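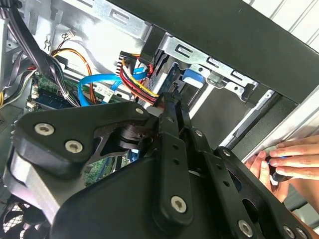

Reading time: 6 minutes

Door-to-door canvassers, electoral register
Rosbridge Borough Council, Electoral Services
Casual, part-time, fixed period

Search this site
Enter keyword
Go

Rosbridge Borough Council is looking for canvassers to visit households that haven't replied to our letters about the electoral register. The work is part-time and mostly done in the late afternoon, in the evening and at weekends. You will be given your own round and, within the limits set out further down, you can choose when you walk it.

You don't need to have worked on an election before. Many of our canvassers have also worked as poll clerks or at the count, but this is a separate job and applying for it doesn't put you on the list for either of those.

What the work is

We write to every household in the borough to check that the people registered to vote there are the people who live there. Most households reply by post, by phone or online. Some don't, and the law says we have to follow those up. A canvasser calls at the address, speaks to somebody who lives there and records what they say.

A round has up to 500 properties on it at the start. The list gets shorter as late replies come in, and we send you an updated one each week. You must call at each address on the list until you get an answer or have made the full number of visits. Visits to the same address have to be on different days and at different times. If no one answers on the last visit, you leave a form and a reply envelope.

On the doorstep you will:

- show your identity card and say who you are and why you have called
- go through the names we already hold for the address
- take the names and nationalities of any adults who have moved in, and of any young people who will soon be old enough to vote
- note anyone who has moved out or died
- leave an invitation to register for each new person
- record the result before you move on to the next address

Registering is done by each person individually and you can't do it for them. You can tell them how it is done and leave the paper form if they would prefer it. You can't give advice about parties, candidates or anything the council is or isn't doing. If a resident wants to complain about bins, give them the main switchboard number, which is on the back of your card.

Recording visits

Results are entered on a council tablet using a program called Irska. It works without a signal and sends everything in when you are next connected. It takes most people an evening to get used to. We still issue paper lists for the farm tracks north of Uscombe, where canvassers have asked to keep them, and anyone on that round will need to type their results in at home or at the office.

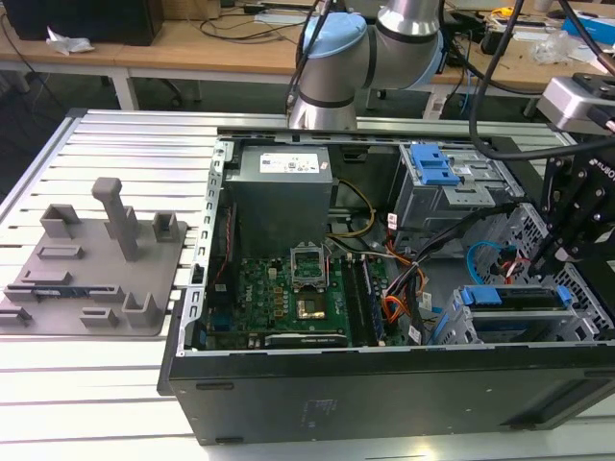 The tablet has to be kept with you or locked away indoors. It must not be left in a car, even in the boot. If you lose it, ring the duty number straight away, whatever the time.

Where the rounds are

We need canvassers in all parts of the borough, but the areas we find hardest to fill are:

Uscombe village and the farms. You will need a car, as the bus doesn't go beyond the church. Mileage is paid at the council's usual rate from your first address.

Rosbridge town centre. Mainly flats, many above shops and some with entry systems. This round suits someone on foot. There is a good deal of stair climbing and few of the buildings have lifts.

Station Road and the terraces behind it. A lot of shared houses and a lot of people moving in and out. You may need to speak to several people at one address.

You can ask for a particular area on the form. We try not to give anyone the street they live on, or any round in a ward where a close relative is a councillor or is standing.

Hours and dates

The canvass lasts 6 weeks. You should expect to spend between two and three hours on most days you go out, and you must go out on at least three days in each week. At least one of those has to be a Saturday or Sunday. Do not knock on any door after 8 in the evening. We ask people not to start before mid-morning at weekends either.

You will need to come to one training session before you begin, held in the Kostiuk Room at the council offices. Training is given in the daytime and repeated in the evening, and you only need to attend one of the two. It covers the doorstep conversation, data protection, lone working and how to use the tablet. We can't issue you with a round if you have missed it.

Pay

You will be paid a fee for each completed property, with a higher fee for the rural rounds, and a flat £40 for attending training. The fee for a property is the same whether you get an answer on the first visit or the last. Fees are paid in two parts, the first at the halfway point and the second when your tablet, card and unused forms have been handed back. Tax is deducted in the usual way. The current scale of fees is sent out with the application form and is also available at reception.

Who can apply

You must:

- be 18 or over on the day training takes place
- have the right to work in the UK
- be able to walk for a couple of hours at a time, in poor weather if need be (if you have a health condition and are unsure, speak to us, as some rounds are much flatter and shorter than others)
- be polite and patient with people who are busy, or who don't want to see you
- write clearly and spell names correctly
- have a phone you can be reached on while you are out

You can't apply if you are a councillor in the borough, a candidate, an election agent, or an officer of a political party. Ordinary party members may apply but must not campaign, deliver leaflets or put their name to a nomination paper during the canvass. If you have done any of these things recently, say so on the form. It may not rule you out.

It helps if you speak another language. Polish, Romanian, Bengali and Ukrainian would be particularly useful in the town centre.

Safety

Canvassers work alone. Before each session you text your start time and the streets you are going to, and you text again when you have finished. If we don't hear from you we will ring. Some addresses carry a warning on the list, usually about a dog, and you aren't expected to go up to a door if you don't feel safe doing so. Mark it on the tablet and we will write to the household instead. You shouldn't go inside anyone's home.

How to apply

Ask for an application form at the reception desk in the council offices, by phone or through the jobs page. We don't accept CVs on their own. You will need to give two referees, neither of them a relative, and show us proof of identity if you are offered work.

Forms must reach us by noon on the last Wednesday in March. We will be in touch with everyone who applies, including those we can't offer a round. There is no formal interview, but we will ring you for a short talk about the areas you have put down and the days you can do.

People who canvassed for us last time don't need to fill in a new form. Ring the office and tell us whether you want the same round again, and whether your bank details have changed.

If you would like to talk about the job before applying, ask for Morenike Usman in Electoral Services. She is in the office every morning and can ring you back in the afternoon if you leave a number.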